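# Emptying the Odds-and-Ends Bin in 40 Minutes

Every house has one bin where things go to wait for a decision.

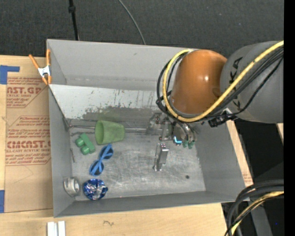

How often should you empty the bin?
Every 3 months is plenty, unless you have kids, in which case pick a Saturday and accept your fate.

## What you need

- a clear table
- a trash bag
- a timer set for 40 minutes
- somewhere to put the things you keep (a second bin is cheating)

## Steps

1. **Take everything out.** All of it. Reaching in and stirring is not sorting, though I did it that way for years.
2. **Group by room.** Cups go to the kitchen, toy blocks to the kids, sunglasses by the front door. Don't deliver anything yet — you'll find a magazine and we'll lose you.
3. **Deal with the mysteries.** Thin bits of metal always look important. Tape a note to each one with the date. If it's still there in November, out it goes.
4. **Wipe the bin.** Corners too. Scuffs are permanent; crumbs are a choice.
5. **Deliver each group** in one trip per room.

My neighbor Arvid Magnusson skips step 3 and keeps every screw he has ever met. He has 58 jars of them in the garage. He also fixed my gate last spring, so I've stopped bringing it up.

Put the empty bin back where it was. Something will be in it by dinner.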